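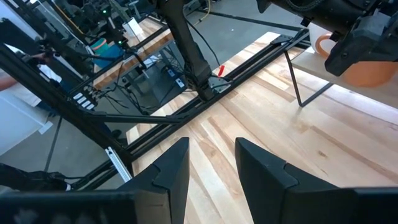
Recording a Demonstration Set at the Temley Workstations

These instructions apply to operators collecting examples for the mug and shelf tasks. A complete set contains 100 accepted episodes.

1. Bring both arms to the start pose, with the gripper fingers open above the tabletop.
2. Check the wrist camera view. Both fingertips must be visible.
3. Enter the task name and your operator code, then start recording.
4. Perform the task at a steady pace. An episode may not exceed 21 seconds.
5. Stop recording and mark the episode as accepted or rejected. Do not delete rejected episodes.
6. Move the objects to new positions before the next attempt.

Upload the set to the Druleo server by 5 p.m. Questions on labeling should be sent to Sibel Gezer; faults in the arms or cabling are reported to Edmund Gajewski.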